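Apuntes de la sesión 6: el agua, la bebida y los bebederos en perros y gatos

Hola otra vez. Os paso los apuntes un poco más ordenados que los de la sesión anterior (me lo pedisteis varios y teníais razón). Traed calculadora a la práctica, y si tenéis en casa un animal mayor o con tendencia a los cristales en la orina, traed también apuntado qué come y cuánto.

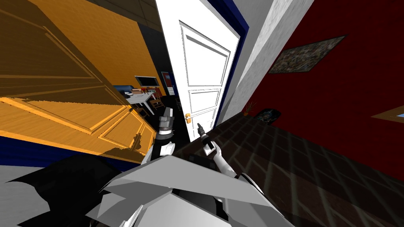
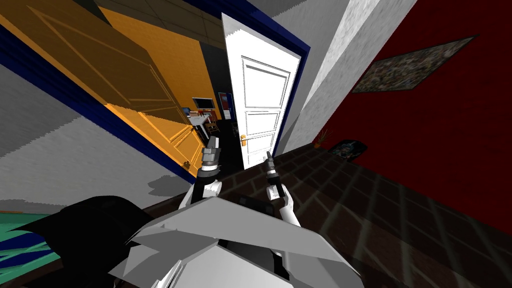 El agua es el nutriente del que menos hablamos y el primero que se nota cuando falta. Un perro puede pasar bastante tiempo comiendo poco, pero sin beber se complica todo muy deprisa. A mí me gusta empezar por la casa antes que por el animal: por dónde pasa, dónde duerme, qué puertas encuentra abiertas. Una puerta blanca interior como la que se ve aquí, que está abierta, puede cerrarse por la tarde y dejar al gato sin su cuenco hasta la mañana siguiente, ¡y luego nos preguntamos por qué bebe poco! Así que primer deber: haced un plano de vuestra casa con las puertas y marcad dónde está el agua.

1. Cuánto tiene que beber

Para los cálculos de clase usamos 50 ml por kilo de peso y día, contando toda el agua, la del cuenco y la de la comida. Es una cifra de trabajo: con calor, ejercicio, lactancia o ciertos medicamentos cambia muchísimo.

Ejemplo que hicimos en la pizarra: una gata de 4 kg necesita, con nuestra regla, 200 ml al día. Si come una lata con 120 ml de agua, le quedan 80 ml por beber. Si come solo pienso seco, casi todo tiene que salir del cuenco, y ahí es donde muchos gatos se quedan cortos.

En perros la cuenta es la misma, pero salpican, babean y tiran la mitad al suelo, de modo que el agua que desaparece del cuenco engaña. Béla Halász nos trajo las notas de su mastín y en una jornada de agosto había repuesto 2.260 ml. Parece una barbaridad, aunque con un perro de ese tamaño y ese calor no me asusté. Lo que sí le pedí fue que repitiera la medición con una bandeja debajo (Béla, sigo esperándola).

2. Dónde poner el agua

Lejos del arenero, siempre. Y en los gatos, mejor separada también de la comida, al menos como prueba: a muchos les va bien y a otros les da lo mismo. Si la casa tiene dos plantas, un cuenco en cada una. Si hay varios gatos, no los pongáis todos en fila en la cocina, que para el gato tímido eso cuenta como un solo sitio.

Los pasillos tienen su gracia. Son lugares de paso y el animal se topa con el agua, pero si uno de los gatos tiene la costumbre de plantarse en medio y mirar mal al otro, el pasillo se convierte en aduana. Ahí hay que buscar un rincón con dos salidas.

3. Cuencos y fuentes

Material: cerámica, vidrio o acero. El plástico se raya y es más difícil de dejar limpio. Para gatos, ancho y poco hondo. Para perros viejos con dolor de cuello, un poco elevado, probando la altura con calma.

De fuentes miramos dos en clase, la Womico y la Priramer. La Womico se desmonta en un momento y hace algo de ruido cuando baja el nivel; la Priramer es más silenciosa, pero para limpiar la bomba hay que tener paciencia y un cepillito. No tengo preferida. Štefánia Kováčik contó que su gato ignoró la fuente entera y siguió bebiendo de la regadera, y también es una respuesta válida: se limpia la regadera, se comprueba que no lleva abono y a otra cosa.

Limpieza: agua nueva todos los días, cuenco fregado todos los días, fuente desmontada una vez por semana. Si notáis una película resbaladiza en el fondo, vais tarde.

4. Cómo medir en casa

Llenad el cuenco con una jarra medidora, apuntad la cantidad, y pasadas 24 horas medid lo que queda. Poned un segundo cuenco igual donde el animal no llegue, para restar lo que se evapora. Ejemplo: ponemos 600 ml, quedan 98, diferencia de 502 ml. Si el cuenco testigo ha perdido 12, el consumo es de 490. Hacedlo tres días seguidos y sacad la media.

5. Cuándo llamar al veterinario

Si bebe mucho más de lo que solía sin que haya cambiado nada, llamad. Lo mismo si deja de beber, si vomita y no retiene el agua, o si tiene las encías pegajosas. Y un gato que entra y sale del arenero sin hacer nada va a urgencias esa misma noche, sin esperar a ver qué pasa.

Para la próxima sesión: el plano, la tabla de tres días y una etiqueta de comida húmeda, la que sea, para buscar el porcentaje de humedad.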